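Brandarum Forums > Home and Workshop > Desks, benches and other flat things

Topic: White board as a worktop, keep it or bin it?

tealeaf_ken
Posted July 30, 2018

I have a white board lying on a dark grey table frame, with a strip of light wood along the back that stands slightly proud of it. Smooth, matt, and for the first week I was very pleased with myself. Now every bit of fluff in Tirnolthorpe comes to my table to be admired. Two from the table as it is:
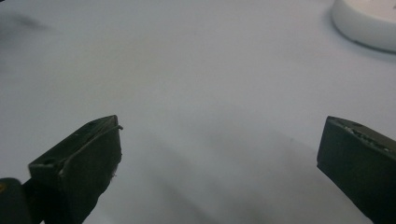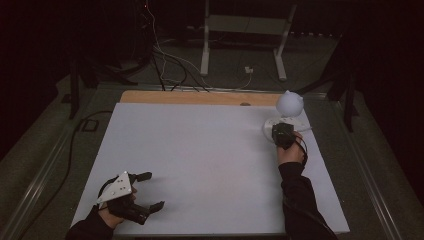 What I want to know is whether to leave the surface bare, put some sort of mat on it, or give in and buy a proper top. The Ustance catalogue has one for 623 quid, and for that I'd expect it to make its own tea. The board cost me 47 and a tank of petrol. I do small fiddly jobs on it, mostly sat down, nothing with a hammer.

Second question while I'm here. Would you take the wooden strip off? It stops screws rolling away down the back, but it also means I can't wipe straight across without meeting a ridge, and there's a little brown knob on it that gets the cloth every single time.

mildred_of_the_shed
Leave it bare. White is the best colour there is for finding things you've dropped. I worked on a dark green bench for years and I'm fairly sure it ate a whole set of hex keys.

Strip stays. Wipe along it.

gasket72
Disagree completely. White is horrible under a strong light, you'll have a headache by dinner time. Get a mid grey mat and cut it to size. And take the strip off, a worktop should be flat, the clue's in the name.

mildred_of_the_shed
It's matt, gasket. He said matt. Glare is a gloss problem.

gasket72
I've sat at a matt white table. I had sunglasses on by August.

pondweed
Never mind the mat, where's the cat thing from? The white one with the ears, far right corner. I want one and I don't even know what it does.

tealeaf_ken
It was a present. It does nothing at all and has the best spot on the table.

On the glare, the left half is fine and the right half is a bit bright. I could shift the lamp but then I'd have to shift the chair, and after that we're redecorating.

Oh
Long time reader. I had a similar board on a frame, and what did for mine was the middle, which sagged once I got into the habit of leaning on it. Put a straight edge across and look for daylight. Mine was 5 mm down by the time I noticed. If yours is still flat, keep it and spend the money on a better chair.

(Yes, that's my user name. The long one was taken.)

tealeaf_ken
Put the long ruler across in both directions. Can't get a bit of paper under it. So it's flat, which is more than can be said for the floor.

gasket72
Flat for now.

mildred_of_the_shed
Cheerful as ever.

For the fluff, a barely damp cloth and let it dry before you start. A dry duster just moves it to the other end. Don't use the scrubby side of a sponge on a matt surface or you'll get shiny patches, and then gasket will have been right and we'll never hear the last of it.

pondweed
I use a lint roller on mine. Three passes and it's spotless. My other half thinks I've lost my mind but she also irons tea towels.

gasket72
A lint roller on a table. I've read it all now.

Oh
Works on car seats as well.

tealeaf_ken
Right, roller bought, two quid. Board stays bare for the time being. I've left the strip on but I'm having a go at the knob, if I can find out what's holding it. No screw head that I can see, and it won't turn either way. Is it likely to be glued, or is there some trick to these?

mildred_of_the_shed
Could be on a dowel. Try wiggling before you try swearing.

gasket72
Other way round, in my experience.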